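Household Waste and Recycling Behaviour
Week 7 lecture notes
Lecturer: Fiorella D'Amico
Tutorials: Yhon Cusi, Deisy Flores
Last revised 2020-11-04

These notes cover the lecture and the two assigned readings. They don't replace the readings. The tutorial questions are at the end.

Where we are up to

Last week dealt with collection: trucks, routes, kerbside bins and the contracts councils sign. This week moves back inside the house. Everything a council collects has already been sorted once, usually in a kitchen, by a person who was doing something else at the time. The quality of that first sort limits what can be done later at the depot.

The term used in the readings is "source separation". Cáceres uses it for any sorting that happens before material leaves the property. Cavalcanti uses it only for sorting into streams that will be collected separately, so a household that keeps its own compost heap and never puts organics out would not count. Be careful when comparing figures between the two. In your essays, say which definition you are using and stick to it.

The three streams

Most councils in the course region run three streams: landfill, commingled recycling and organics. Colours of kerbside lids vary, which causes more trouble than you would expect when people move between council areas. Tirncombe changed its organics lid and its landfill lid in the same year and had to send crews out with stickers.

Landfill is whatever is left over. Households tend to treat it as the default when they are unsure, and councils mostly prefer that they do. One bag of doubtful plastic in landfill costs the council the price of burying it. The same bag in the organics bin can cause a whole load to be rejected.

Commingled recycling takes rigid plastics, paper, cardboard, steel and aluminium tins, and glass where glass is not collected on its own. Lids, soft plastics and anything in a tied bag are the usual problems. Material inside a tied bag is generally pulled off the line unopened.

Organics may mean garden waste only, or garden and food together. Check this before you write about any council. A garden-only service and a combined service look identical from the street.

Contamination

Contamination means material in the wrong stream. It is normally reported as a percentage by weight, and this hides some things. Film plastic weighs very little, so a load can be visibly full of it and still report a low figure. Nappies are heavy and push the figure up quickly.

The Tirncombe audit, which is the main case for this week, examined bins from 11 streets over two collection rounds in October. Auditors tipped each bin onto a sorting table, separated the contents by hand and weighed each category. The council services almost 3,000 households, so the sample is modest, and the streets were chosen for convenient access. Cáceres acknowledges this in her methods section. Read that section before you quote the results.

Her main findings:

Paper towel and tissues turned up in all three streams, and households gave different reasons for each.

Food still in its packaging was the largest single category in landfill.

Contamination in organics was lower in streets where the council had supplied a kitchen caddy, though those streets had also received a second mail-out. The two effects can't be separated with the data she has.

Households with a bin in the bathroom or study rarely sorted what went into it. The contents were tied up and put in landfill whole.

The last point is the one Cavalcanti picks up.

The small bin problem

Council education material nearly always shows a kitchen. Cavalcanti's argument is that the kitchen is the room where people already sort reasonably well, and that the losses happen elsewhere. Her interviews in Gukska found that most homes had several small bins in other rooms, each with a single compartment. Cardboard tubes, empty shampoo bottles and office paper went in with tissues and dust.

She calls this "upstream mixing". Once the small bin is emptied into a larger bag, hardly anyone goes back through it. Several people she interviewed described themselves as keen recyclers and were surprised when she asked about the bathroom.

Three responses are discussed in the chapter:

Removing the small bins, so that everything is carried to one place. This worked in shared offices. In homes it was unpopular, and people put bins back within a few weeks.

Adding a second small container for recyclables. Results depended on space. In narrow bathrooms the second container ended up in a cupboard and was forgotten.

Changing the bin itself. Cavalcanti is cautious here, and you should be too, as much of the evidence comes from manufacturers.

Lids

A lid is a minor piece of hardware, but it affects what people do. An open bin is the easiest to use and also the easiest to fill without looking. A lidded bin adds a step. The Lomura trial compared open bins, swing lids, pedal bins and hand-lifted lids in student housing and asked residents to keep a diary.
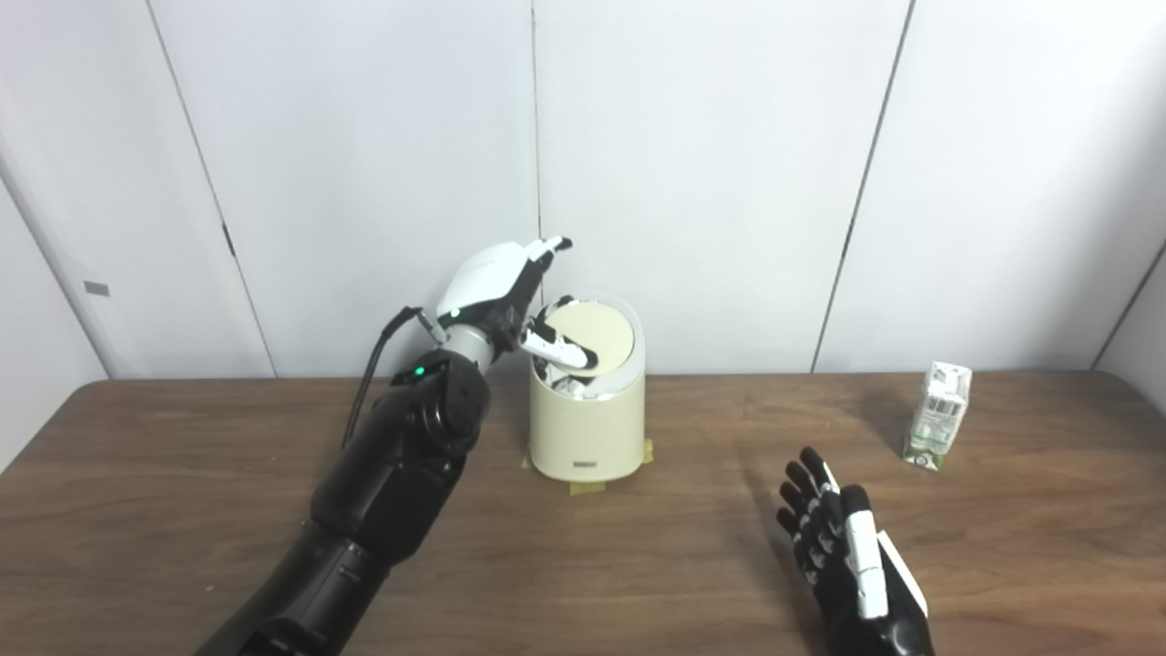 Reading time: 7 minutes

Residents complained most about lids that had to be touched. Some stopped closing them. Others left larger items balanced on top, and these were later collected by cleaners and put in landfill. Pedal bins had the fewest complaints, but residents who used a wheelchair or a walking frame found them difficult, and the trial report gives this only a single paragraph. Deisy has asked that every tutorial group discuss it.

A second finding concerns smell. Residents said that they wanted a lid for food scraps and did not care about one for paper. Fitting a lid to organics and leaving recycling open is cheap and gives people a cue that does not rely on reading a label. Vukadinović makes a similar case for shape of opening in public bins: a round hole for containers, a slot for paper. The effect in homes has not been tested properly.

Crumpled paper

A question comes up every year about scrunched paper and whether it belongs in recycling. The general position is that clean office paper can go in, scrunched or flat, unless it has been shredded. Tissues and paper towel should stay out of recycling. Their fibres are too short to be worth recovering and they are usually soiled. Some combined organics services accept them and some don't. Again, check the council.

For the assessment

Your household diary runs for 7 days. Record the room, the item, the bin it went into and the bin it should have gone into under your own council's rules. Weights are optional. If you live with other people, ask them before you record what they throw out, and don't go through bins by hand without gloves.

Yhon will take questions on the diary template in tutorials. Extensions go through the school office as usual.

Tutorial questions

Which definition of source separation does your council appear to use on its website?

Cáceres reports contamination by weight. What would change if she had reported it by volume?

Does Cavalcanti's account of upstream mixing apply to your own household? Bring a short note on one room other than the kitchen.

Suppose the Lomura trial were repeated in an aged care residence. What would you alter in the design?

Readings

Fidelina Cáceres, Tirncombe kerbside audit, methods and results sections only.

Kátia Cavalcanti, Gukska interviews, chapter 2.

Next week: depots and sorting lines. Closed shoes are required for the site visit.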